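征集参与者:电视首页上的频道顺序,到底归谁定

Plarnulgate 传播政策研究组
招募对象:Nisbet 及周边地区居民,共 40 户
报名截止:10月底,名额满即提前关闭

先把话说在前面:我们不太相信征求意见稿。过去几年,凡是涉及电视平台的监管文件,读起来都差不多,开头是“以观众利益为先”,中间是各家公司的书面意见摘要,结尾留一段“有待进一步研究”。观众本人在文件里出现的方式,通常是一张饼图。

本次征集针对的是智能电视和机顶盒首页的“显著位置”规则。简单说,打开电视以后第一屏放什么,第二屏放什么,公共频道和地方频道要不要保证露面,保证到什么程度,由谁来检查。以前有频道号的时候,这件事有一张表,大家吵的是表怎么排。现在没有表了,首页由设备商的系统生成,系统又说是根据用户的喜好生成。至于用户的喜好里有多少是广告合同,外面的人看不出来。

上一轮公开征求意见收到 1,566 份回复。这个数字被反复引用,用来说明参与广泛。组里的 Marion Purves 把公开的部分读完了,她的看法不怎么客气:很大一批回复是同一封模板信,换了署名;另有一批来自行业协会的会员单位,连错别字都一样。真正讲自己家里电视怎么用、找一个地方新闻节目要按多少次遥控器的,少得可怜。我们不认为写模板信的人没有意见,只是这样的材料回答不了眼下的问题。

所以我们打算到人家客厅里去看一看。能看出多少,目前不敢保证。

研究要做什么

每户参加 2 次访问。第一次在家里进行,研究人员请您像平时一样打开电视,找几样东西:一档地方新闻、一场正在直播的议会辩论、一个您自己常看的节目。我们记录路径,记录您在哪里停下来,记录您在哪里放弃。放弃也是结果,请不要为了帮我们的忙而硬找下去。第二次访问在几周之后,换用另一种首页排列,由 Biditz 测试盒子提供,步骤相同。

Biditz 是本组自己搭的测试界面,不卖,也不打算卖。它的首页有几种固定排列,研究人员知道每一种是怎么排的,这一点是市面上的设备给不了的。界面做得不漂亮,反应偏慢,字体有人嫌大。参加过试访的 Gavin Crichton 说它像旅馆里的电视,我们接受这个评价。

两次访问之间,请您填写一份简短的收看日记。日记不要求每天都写,也不要求写得好看。写“今天没开电视”完全可以。不希望看到的是到了第二次访问前一晚,一口气补完全部内容,这种日记我们读得多了,墨水颜色和语气都很整齐。

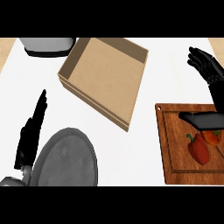

计算机渲染图:白色桌面,左上方为一浅灰色圆弧形物体。

谁可以报名

住在 Nisbet 或邻近地区,家里有一台能联网的电视,年满十八岁,这是基本条件。电视新旧不限,品牌不限,用机顶盒、电视棒或电视自带系统都行。家里有几个人,谁掌握遥控器,请在报名表上如实填写。我们尤其想听到以下几类住户的声音:

家中主要由年长者看电视的;
家里收看不止一种语言节目的;
有视力或听力障碍、需要借助字幕或口述影像的;
已经很久不看传统频道,只用点播应用的;
觉得首页上的东西都不是给自己看的。

最后一类没有什么科学定义,您觉得自己算就算。

不适合报名的情况也有。本人或同住家人目前受雇于广播机构、电视设备制造商、平台运营商或相关监管部门的,这次请不要报名。以前干过、现在不干了的,可以报,但请写明。做过职业受访者、每个月都要参加几场消费者调查的,我们会斟酌。这类朋友太懂研究人员想听什么了。

报酬与开支

两次访问和日记全部完成后,每户获得购物券一份,面额在同意书中写明。中途退出不必说明理由,已经完成的部分按比例给付。访问都在您家中进行,没有交通费用问题。测试盒子由我们带来、由我们带走,不会留在您家里,也不需要您提供无线网络以外的任何东西。若您的网络按流量计费,请提前告诉我们,我们自带网络。

这份报酬不高。如果有人跟您说参加研究可以“影响国家政策”,请对这句话打个折扣。我们会把结果提交给监管机构,也会公开发表,对方读不读、读了以后怎么办,不在我们手里。上次提交的报告在附录里被引用了一句,还引错了页码。

数据怎么处理

这一部分请仔细看。我们自己读别人的隐私说明时也很仔细,往往越读越不放心。

研究人员记录的是操作路径和谈话内容。谈话会录音,录音转写完成后删除,转写稿里的姓名、住址、孩子的学校等信息一律去掉。我们不拍摄您家里的样子,不读取您的观看历史,也不登录您的任何账户。使用自家设备找节目时,屏幕上若出现您不想让人看到的推荐内容,研究人员会移开视线,记录表上也没有填写这一项的地方。推荐系统对人的判断常常离谱,不必难为情。

转写稿保存在研究组的加密服务器上,只有项目成员可以调阅。保存期限、删除方式和撤回办法都写在同意书里。您在第二次访问结束之前可以随时要求撤回全部材料。之后材料已经去掉身份信息,混在一起,我们分不出哪一份是您的,也就撤不回来。很多研究对这一点写得含糊,请您签字之前想清楚。

经费从哪里来

经费来自一家公益基金和研究组自有资金。设备商没有出钱。有一家叫 Fastico 的首页推荐软件公司提出过赞助,条件是发布之前看一遍初稿,“仅供核对事实”。我们没有接受。Fastico 后来表示愿意提供技术访谈,这个我们接受了,访谈记录会作为附件公开,他们说了什么,读者可以自己判断。

您也有理由怀疑我们。一个研究媒体监管的小组,当然希望得出“监管很重要”的结论,否则下一笔经费不好申请。为此,分析方案在第一次访问开始之前就会公开,包括我们打算比较什么、什么样的结果算是没有差别。如果换了首页排列以后,人们找地方新闻的时间一点没变,报告里就会这样写。Wilma Lamont 是组外人士,长期批评显著位置规则,认为它保护的是老牌广播机构的旧地盘。我们请她审读分析方案和终稿,她的意见全文附后,我们不改。

关于几个常见的担心

不会用智能电视,能不能参加?能,很欢迎。研究的对象是首页,首页让人用不明白,责任通常在首页。

家里人意见不一致怎么办?有一位成年人签同意书并全程在场就行,其他人想参加要另外签字,不想参加的可以在别的房间待着。访问期间有人过来抢遥控器,照常记录。

访问要多长时间?按试访的经验,一次大半个上午或大半个下午足够。傍晚也可以约,最晚的一场 18:30 开始。

会不会借机推销?不会。我们没有东西可卖。若有人自称来自本组,向您推荐套餐、设备或延长保修,请关上门,并打电话告诉我们。

能不能看到结果?每一户都会收到一份普通人看得懂的摘要。我们会尽量不写“利益相关方”这个词。

报名后会发生什么

报名表收到之后,我们先打一个电话核对基本情况,通话不超过 10 分钟。因为要照顾不同类型的住户,报名早的不一定入选,报名晚的也不一定落选,但不管结果如何都会给您一个答复。入选的住户会收到同意书和日记本,看过之后再决定也不迟。未入选者的报名资料在名单确定后删除,不会转入什么“潜在参与者数据库”。

同时招募:访问助理

另需访问助理若干,负责陪同入户、操作测试盒子和整理转写稿。按小时付酬,签正式短期合同,培训时间同样计薪。要求能听别人把话说完,记录时不替对方总结。会一点媒体法规有帮助,不会也可以学;对平台公司或者对公共广播怀有强烈好恶的,请在申请信里讲明白,我们不一定因此拒绝,但需要知道。有入户调查经验者优先。申请信一页即可,请不要写“对传媒事业充满热情”,我们想知道的是您上一次因为一份调查问卷而生气,是因为哪道题。

联系方式

住户报名:向 Kirstin Sutherland 索取报名表,也可到 Nisbet 图书馆服务台领取纸质表格。纸质表格和网上表格内容相同,填哪一种都不影响入选。

助理职位:申请信寄 Plarnulgate 研究组,Kenneth Matheson 收,信封上注明“访问助理”。

投诉与疑问:如果对研究方式有意见,又不想直接跟我们说,同意书首页印有独立伦理审查人的联系办法。审查人不领本组薪水,收到投诉后会直接答复您,我们只会看到去掉姓名的版本。

需要大字版、其他语言版本或由家人代为填写的,请在来电时说明,大字版已经印好。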